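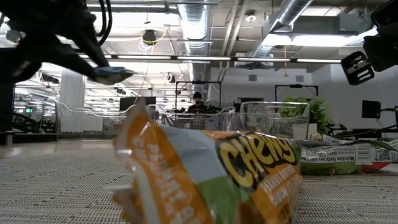
Support request: Grip confirmation unreliable on flexible packaging
Product: Stavik parallel gripper with Kevetti finger plates
Controller: Um
Camera: Claltero, fixed mount at table height
Opened: Wednesday, March 31, 2021
Submitted by: Montserrat Bermúdez, Manipulation Test Laboratory
Assigned to: Do-yoon Hyun, Applications Support
Status: Resolved, with one item transferred

Description of the problem

The laboratory is evaluating the Stavik gripper for the handling of packaged food items. The work consists of lifting a wrapper from the work surface and releasing it into one of the containers at the rear of the table. Both arms use the same gripper model under the same controller.

During the comparison of finger surfaces, the controller reported "object held" on several occasions when the gripper had closed on the crimped seal of a wrapper without lifting it. The arm then completed the transfer motion and opened over the container with nothing to release. The fault was recorded on both arms. It was not recorded with rigid cartons, which were tested in the preceding week with the same settings.

A secondary concern relates to the Claltero camera. Packages placed near the front of the table appear soft in the image, and reflections along the creases of the film interfere with the edge detection that is used to select a grip point. The laboratory requests advice on whether this contributes to the fault.

Information requested by support

Applications Support asked the laboratory to supply the closing force, the hold threshold, the finger opening at the moment of confirmation, and the controller log for a complete run. Support also asked whether the finger plates had been changed after the last calibration.

Reply from the laboratory

The closing force was at the factory setting. The hold threshold had been carried over from the carton tests. The finger plates on both arms were changed after calibration, and no new zero position was taken. The controller log was uploaded to the ticket in full.

The run consisted of 15 pick attempts, alternating between arms. The operator noted by hand whether the package left the surface, so that the notes could be compared with the controller's own report. The disagreements occurred only when the fingers met the seal. Attempts in which the fingers closed on the filled part of the package agreed with the notes in every case.

Analysis by Applications Support

The Um controller confirms a grip when motor current exceeds the hold threshold while the fingers are still open by more than the minimum object width. With the zero position out of date, fully closed fingers were being read as open by 2 millimeters. This was enough to pass the width check. The current check was then satisfied by the fingers pressing against each other through the film.

The carton tests did not reveal the error for the reason that a missed carton leaves nothing between the fingers and the current falls below the threshold once the closing motion ends. A folded seal keeps the current elevated for longer.

The camera is considered a separate matter. It affects which grip point is chosen, and a poor choice makes contact with the seal more likely, but it has no part in the confirmation itself. Support recommended the following actions.

Action: Repeat the zero position procedure on each arm

Remove all items from the reach of the fingers. Open the Um maintenance page, select the gripper, and run the zero routine with the Kevetti plates installed. Save the value and restart the controller. The routine must be repeated whenever the plates are removed, including when the same plates are put back.

Result: Completed by the laboratory on both arms. The closed position now reads correctly after a restart.

Action: Extend the confirmation delay

Set the confirmation delay to 2 seconds and require the current to remain above the threshold for the full period. This lengthens each cycle and is intended as a temporary measure for the evaluation.

Result: Completed. The laboratory observed no further false confirmations in a repeat of the run. Ms. Bermúdez noted that the longer cycle would not be acceptable in the final comparison and asked for a shorter value to be validated. Support agreed to review this after the evaluation.

Action: Review the near-field view of the camera

Place a printed package close to the lens and another farther back, and compare the legibility of the print on each. Keep the film as flat as practical, and do not adjust the overhead lighting during the check.

Result: Completed. With the peanut butter chocolate chip wrapper lying closest to the lens, the flavor name could be read, as could the line about real chocolate chips toward the lower edge. The package behind it lay on its side with the Nutrition Facts panel toward the camera, and the heading of that panel was also legible. The laboratory accepts this view as a reference for later checks.
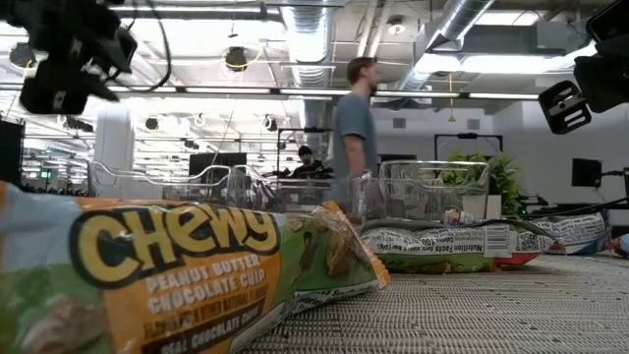

Items remaining

The reflections on glossy film have not been resolved. The laboratory tested a lower exposure setting, which reduced the highlights but also removed detail from the dark finger plates, making the gripper harder to locate in the image. Support has transferred this item to the Claltero imaging group under a separate request. A response is expected in April.

The laboratory also asked that the Um controller display a warning when the finger plates have been changed without a new zero position. The controller has no means of detecting a plate change at present. The suggestion has been entered as a feature request.

Closure

Mr. Hyun proposed closure of the grip confirmation fault after review of the second log. Ms. Bermúdez confirmed acceptance for the laboratory. The revised zero position values are stored with the ticket, and both arms remain on the temporary delay setting until the shorter value has been issued.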